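January 24, 2020
By Danylo Kravchuk

Shared table tips, quick version

We use cookies to remember your settings. By continuing to browse you accept this.

Had a few emails after the desk drawer post asking about the other problem – the big table everyone uses and no one clears. Workshop, office, back room, same mess. So, quick notes. No particular order.

Wipe it at the end of the day. Morning wipes get skipped. Damp cloth first, then a dry one, and go with the long side of the table. Pale tops show every coffee ring so don't leave it overnight. Dish soap is plenty, a small squirt in warm water. I tried a Skovia spray for a while, smelled nice, left streaks.

Cloths. Hang them up. A cloth left in a heap stays damp in the middle and starts to smell. Stick-on hook under the table edge, or a bit of string between two legs. Wash hot, skip the softener – softener makes them push water around instead of soaking it up.

Phones and bags creep in from the ends. Give them a spot. Shallow tray for phones, hooks or a low shelf for bags. Ours sits 30 inches off the floor, easy to reach from a chair. Before that bags went on the table, then somebody's lunch went on the bags, you get the idea.
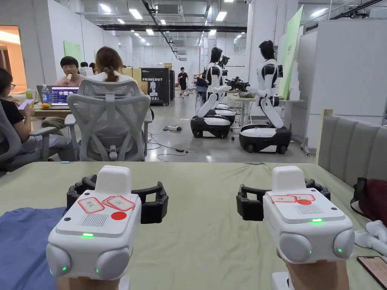 Chairs next. Mesh backs hold a suprising amount of dust. Soft brush on the vacuum, up and down the ribs, then across. Armrests get a wipe with the same soapy water, wrung out hard. Padded stuff wants a dry brush only, unless there's a spill.

Snacks at the desk. Not going to stop it. Fruit is fine, peel goes in a lidded bin. Anything that melts – keep a saucer handy. Water bottles with the cap ON, and on the far side of the laptop from your elbow. Sticky drips on a tabletop: warm wet cloth laid over for a minute, dont scrape.

Old labels and sticker gum. Hair dryer on low, peel slow from one corner. Leftover gum comes off with a dab of cooking oil, then soap. Test somewhere hidden first.

Boxes. Flatten the empties the day they come in. The ones you keep, write on two sides, heavy ones at the bottom. Narayanan Ramasamy wrote in to say he dates his and tosses anything not opened by June. Stealing that.

More on bins next time, if I get to it.

Get new tips by email. Enter your address to subscribe to the newsletter.

Last updated: 24 minutes after posting, fixed the bit about softener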